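8 Jan 2026

Started on the dining table after breakfast. It has been a dumping ground since September, when we moved the storage things out of the back bedroom, and I said I would have it clear before the new year. So I am a week late.

Took the bags off the near end first and pushed everything else to the far side so I had some cloth to work on. The pink cloth is staying. It is too warm and fuzzy for a dining table and it picks up crumbs, and one of the orange tassels came off in my hand last time I shook it out, but I like it in winter and it saves the wood. I will wash it when the table is empty. The label says 80 degrees is too hot, so a cool wash and hang it over the door.

The plan was the white tray for toys and little things, and nothing else goes in it. Bigger stuff goes in bags against the wall. Papers go in the Kenano folder. I have tried sorting by room before and it doesn't work in this house because everything ends up in this room anyway.

Building blocks went in first, green and blue. The rest of the set must be in one of the bags. Then the red fluffy thing, which I have put in the corner of the tray and taken out again more times than I want to write down. It isn't a toy exactly and it isn't a decoration. It stays for now.
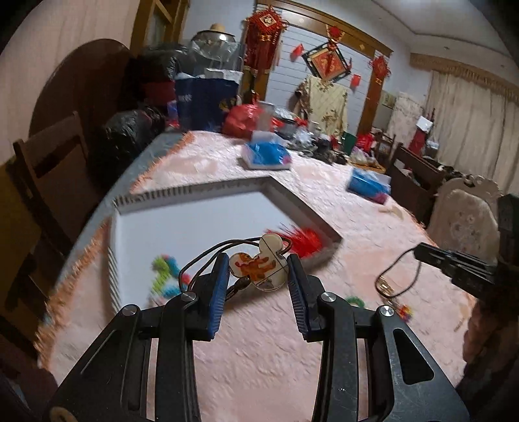 The keychains are harder. I don't carry keys on any of them, but they are small and I remember where most of them came from. The one with the mouse ears and the cartoon on it was from the shop at Maltness, the same trip where it rained and we ate in the car. The black cord is still good. I decided to keep that one and give away any that I couldn't place.

Glasses next. The gold wire pair is the old prescription. I tried reading the back of a packet with them and got a headache, so they can go in the box at the optician the next time I am in town. The new ones cost 38 more than I was told they would and I am still annoyed.

Stopped for lunch. Soup, and the last of the D'Amico crackers, which had gone soft.

After lunch I looked at the stack behind the table and didn't get far. The big blue bag is bedding and can stay where it is until the cupboard is fixed. The straw hat has been sitting on top of the pile all winter. I meant to put it in the wardrobe, but the wardrobe is full. The round tabletop is still leaning on the wall with the chair in front of it so it can't slide. I looked up new legs for it on Sititar and the set I want is 2,000 with delivery, too much for a table I have no room for. I will ask at the secondhand place if they want the top by itself.

The red bags I left alone. One is for the charity shop and one is not, and I was too tired by then to open both.

Near end of the table is clear by four. Far end is worse than it was this morning. Tomorrow: the dark bags, then the green box, then find the lid for the tray if there ever was one. Need tape and more trash bags.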